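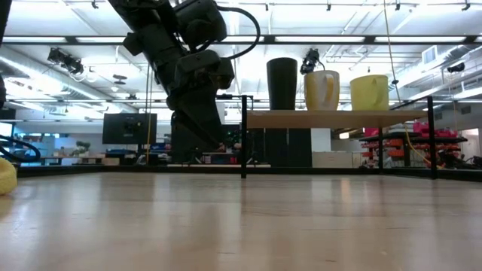 Gurkent's reviewer asked in the December comments whether the humidity readings from the Clerken store could be trusted at all, given that two of the loggers had disagreed since installation. The short reply is that they can be used from the point of recalibration onward. Earlier readings are kept in the record but left out of the averages.

Progress since the last report

Cataloging of the parish map collection has reached 1647 sheets. Each entry now carries a sheet number, scale, support, condition grade and shelf location. Sheets with more than one survey date are entered under the earliest, with the later dates in the notes field. The Prestier deposit was received in 12 crates and has been listed to crate level only.

Condition grading was changed partway through the period. The original five-grade scale gave inconsistent results for sheets with old linen backing, where the paper was sound but the adhesive had failed. Backing is now graded separately. Sheets graded before the change are being rechecked in shelf order.

Storage environment

The loggers in the Clerken store were compared against a reference unit and 2 were found to read high. Both were recalibrated and moved away from the outside wall. Temperature has stayed within the agreed band. Relative humidity rose above it on several nights when the air handler was off, and the timer has been reset so that the unit runs through to 6 a.m.

Folders and supplies

The Sæther folders arrived late and in the wrong size for the largest sheets. The supplier accepted the return. Oversize sheets remain interleaved in the old drawers until replacements are delivered. No work on the smaller formats was held up.

Budget

Spending on supplies is under the forecast by the value of the returned folders. Staff costs are on forecast. We request that 20 percent of the supplies line be carried into the next period to cover the replacement order.

Next period

Recheck of the backing grades to be finished. Prestier crates to be opened and listed to sheet level, starting with the estate plans. Index of place names to be exported for Gurkent in the format set out in the grant terms, with variant spellings in a second column.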